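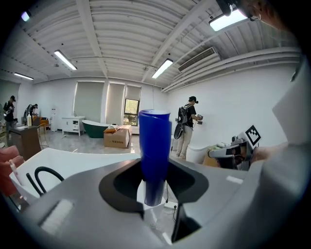 The blue cup, held in the gripper. Training hall, October.

The Fedmont Institute required that every demonstration be entered in the register before the next was begun. Myrtle Baptiste had kept the register for eight years, and she wrote in it as she had been taught to write by her first employer, a notary at Birnitz: the name of the demonstrator, the object, the action, the result.

"Costache, V.," she wrote. "Cup, blue. Grasp and raise. Accepted."

Valentin Costache set the cup down and flexed his hand. He had been a plasterer until the spring, and the Institute had engaged him on account of his wrists, which the examiner had described in writing as unhurried. He was permitted up to sixteen demonstrations before a rest. He seldom asked how many remained.

"The last one was too good," said Sevim Canpolat, who supervised the hall and had been reading the traces at her desk. "You went directly to it."

"I knew where it was."

"The machine will not always know. Section three of the guidance asks for a natural approach."

Costache considered this. He took up the gripper again, brought it towards the cup, paused a little to the left, and corrected himself. The jaws closed. Miss Baptiste waited with her pen above the page.

"Was that hesitation genuine?" Miss Canpolat asked.

"No, madam."

"Then I do not think we can accept it."

The matter was referred to Domingo Montecinos, who had drafted the guidance and was the only person entitled to interpret it. He came down from the second floor with his spectacles in his hand. He listened to both parties and asked to see the motion repeated. Costache repeated it. On this occasion the cup slipped, and he caught it low, near the base, with a small turn of the forearm that he had not intended and could not afterwards describe.

Mr Montecinos asked him to do it once more. He was unable to.

"Where did you learn that?" Mr Montecinos said.

"My mother dropped things," said Costache. "Towards the end. One of us was generally standing by."

Miss Canpolat looked at the trace for some time. The line ran level, fell, and bent back upon itself before it rose. She saved it under its proper number and returned it to the list.

Miss Baptiste had no column for such an entry. She wrote the name, the object and the action, and under the heading of result she put "Accepted", and then, in smaller letters, "caught". She blotted the page and turned it over.

"Cup, blue," she said. "When you are ready, Mr Costache."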